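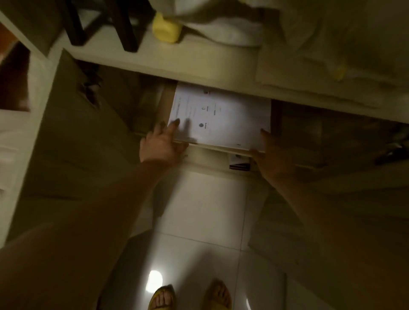

## How long are you keeping paper statements and manuals?

**gorkcombe_dan**

Moving in December and trying to get the paper down before then. I have one kitchen drawer, two file boxes and a plastic tub in the closet. Bank statements, utility bills, appliance manuals, pay stubs from two jobs ago, every lease I ever signed.

My plan right now:

- Tax returns: keep all of them
- Stuff that backs up the returns: seven years
- Utility bills: toss once the next one shows the payment
- Manuals: toss, they're all online
- Leases: no idea

Anyone see a problem with that? I can fit one file box in the new place, not two.

---

**pellet_stove**

Don't toss the manuals until you check. I threw out the one for my Volto range hood and the company's site only goes back to the newer models. I needed a filter part number and ended up paying a guy to come look at it.

---

**marthas_attic**

Leases: keep the last one until you have the deposit back and then a few years past that. My old landlord came after me for carpet damage 14 months after I moved out. I had the move-in checklist with his signature on it and the carpet stain was written on there. That was the end of it.

The older ones can go unless you need them to prove an address. Some background checks want every address for ten years and I can never remember the apartment numbers.

---

**gorkcombe_dan**

Good point on the addresses. I could write those down on one sheet and toss the leases themselves.

---

**ruledpad**

I scan everything and shred it the same night. Took me two weekends to do the backlog, roughly 700 pages. Everything is in folders by year, with one copy on the laptop and one on an external drive at my sister's house. I have not needed a paper original since, except the car title and birth certificates.

---

**K. Nouri**

I did bookkeeping for small businesses for a long time and I'd be careful with "scan everything and shred it the same night." People scan crooked, they miss the back side, they feed two sheets at once. Then they shred. I've had clients bring me a nice clean folder of PDFs where every even page was missing.

Keep the paper for a month after scanning. Open the files and look at them. Then shred.

Also, dan, seven years is fine for most people but if you own a house, keep the purchase papers and receipts for improvements as long as you own it, plus seven years after you sell.

---

**ruledpad**

My scanner does both sides and counts the sheets. I've never had a missing page that I know of.

---

**K. Nouri**

"That I know of" is my point.

---

**ruledpad**

OK but you could say the same about paper. My parents had all of theirs in the basement and lost the whole thing to a burst pipe. The paper people never bring that up.

---

**pellet_stove**

A basement is a bad place for it though. Mine is on a closet shelf on the second floor.

---

**tinsnips**

I keep everything from the current year in one drawer, flat, newest on top. No folders. In January I go through it from the top down and most of it goes straight in the shred bag. Whatever is left goes in an envelope with the year on it. It comes to 5 minutes a month, if that. I tried hanging files before and I never filed anything, it sat on top of the cabinet.

The only thing that gets its own place is medical bills. Those I keep stapled to the insurance statement for the same visit. I got billed twice for an MRI once and it took most of a year to straighten out.

---

**marthas_attic**

Same here with medical. Keep those longer than you think. A collection agency called me over a $33 lab bill that I'd paid three years earlier. I had the receipt.

---

**gorkcombe_dan**

How are people shredding? I have a small one that does six sheets and then has to cool down for half an hour. With what's in the tub I'd be at it until spring.

---

**tinsnips**

Office supply stores do it by the pound. Some credit unions have a free day. Mine lets you bring two boxes.

---

**ruledpad**

I have an Estari cross-cut, it was close to 200 dollars and it's been fine. Oil it. If you only have the one backlog I'd pay the store.

---

**oyelaran_st**

You don't need to shred most of it. Anything without an account number or SSN can go in the recycling. Old electric bills I tear off the top with the account number and recycle the rest. I did a whole box that way watching a ball game.

Disagree on the manuals by the way. I keep mine in the drawer under the thing they belong to if there's one close by. Dishwasher manual is in the drawer next to the dishwasher. The next owner of the house will find it there too.

---

**pellet_stove**

That's what I do now. Write the model number and the date you bought it on the front cover and staple the receipt inside.

---

**gorkcombe_dan**

Update. Went through the tub tonight. Pay stubs are gone except the last one of each year. Found two savings bonds in with the leases, so I'm glad I didn't haul it all to the store without looking. Manuals are down to the five things I'm taking with me, and the rest are staying for the next tenant.

One file box looks doable. Still have the second box to go through and it's mostly medical.

---

**K. Nouri**

Look up those bonds before you put them away. If they're past 30 years they've stopped earning interest and you may as well cash them.

---

**gorkcombe_dan**

One is, one has four years left. Thanks.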